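Thursday, workshop, after lunch

Colour notes, walnut and madder, batch 2

Finally got a brown I would put my name to! The walnut hulls have been sitting in the big bucket since the end of last autumn and the liquor is now as black as stout. I strained it twice through old pillowcase this morning and it still dropped a fine sludge, so a third pass through the tight cloth before the next batch. The smell is fierce. Open the top window first, not after.

Skeins in today were the Palomino two-ply, which Genalyn Malabanan scoured for me on her own time, bless her, and one odd hank of the coarser stuff from Pravberg that has been hanging on the nail for ages. No mordant on either. I wanted to see what the hulls would do alone.

Palomino came out a soft fox brown, very even, with a bit of a glow to it when you turn it in the light. Pravberg went much deeper and slightly streaky at the tie points. I tied them too tight again. I have written LOOSE TIES on masking tape and stuck it to the drawer, and if it happens a third time I shall stick it to my forehead.

Timings, for whoever repeats this: into the pot at hand-warm, brought up slowly, held just under a simmer for 53 minutes (I meant an hour, then the phone rang and I took it off early so as not to forget it). Left in the pot to cool. Rinsed until I got bored, then once more.

Iron dip

Cut a short length off each and gave it a quick dip in the iron water. Lovely, lovely greys with brown underneath, like wet bark. The Palomino took it in seconds. Pravberg needed longer and feels a touch harsh now, so go easy. I used the weaker jar. The strong jar has lost its label and should be treated as the strong jar until somebody proves otherwise.

Genalyn thinks the iron grey would sit well next to the madder red, and she's been arguing for a proper red and brown pairing for the Brerkemine blankets. I was doubtful until I saw the cards together. Red wants a brown with some orange in it. Put it beside a cold brown and it goes sulky and a bit purple. Beside the fox brown it looks rich and settled, the way a deep red loveseat does over an orange-brown wood floor, with a grey-green wall behind to calm the pair of them down. 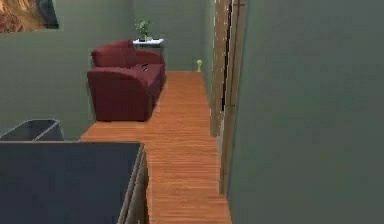 Madder

Second attempt with the ground root. Last time I let the pot get too hot and ended up with brick, a perfectly nice brick but not what anyone had asked for. Today I kept it low and stood over it with the thermometer like a nervous parent. Alum mordant done the night before, skeins left damp in a bag.

After the first hour it looked like weak tomato soup and I was ready to sulk. Went off and swept the yard. Came back and it had turned the corner completely, a clear warm red with hardly any orange. Pinch of chalk in the pot this time, which I suspect made most of the difference, our rainwater being so soft. Must run one with chalk and one without, same yarn, same day, or I'll be guessing for ever.

Put the exhaust bath to use straight away with 4 small test skeins. Coral, then peach, then a sort of pale apricot, then something I can only call biscuit. All of them usable. I'm very taken with the coral.

Green-grey for the borders

Not started. The plan is weld over a pale indigo, then a whisper of iron to dull it. Ramitz have said they can send dried weld but couldn't tell me how old it is, so I've asked for a small bag first. If it's feeble I'll wait for our own to come up. The bed by the fence had good rosettes in it when I looked in February.

Want it muted but still green. Last year's went to pond.

Light test

Card is up in the south window with half of each sample behind the foil. Numbered 1 to 11 from the top, list taped to the back. Please don't move it to get at the catch! Use the other window.

To do

Third straining of the hull liquor, lid on tight afterwards.
Relabel both iron jars.
Chalk and no chalk madder, Palomino only.
Ask Genalyn how wide she wants the borders before I weigh out anything.
More alum, we're down to the scrapings.
Find out who has the good tongs.

Pots are rinsed and upside down on the rack. The madder one will still turn a white cloth pink, so keep it for reds.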